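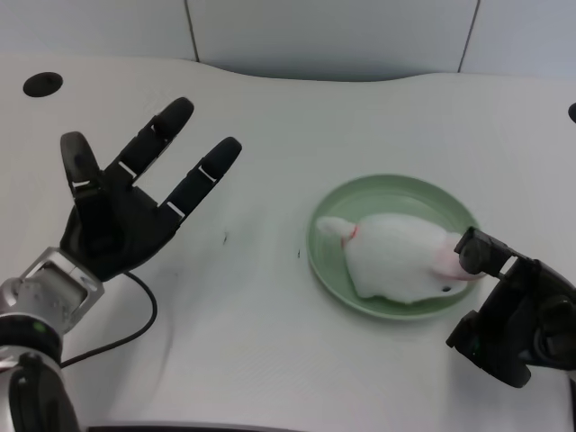
A robotic hand over a white tabletop.

About Kadska

Kadska is a private school of bookkeeping and office administration. It was founded by Albane Brunet, who remains its director, and is governed by a board of trustees.

The school offers certificate programs in payroll, business writing and records management. Enrollment is limited to 253 students per term, and all programs include a placement of 90 hours with a local employer. To date, 3,028 students have graduated.

New students are admitted in August. Evening classes begin at 6:30 p.m.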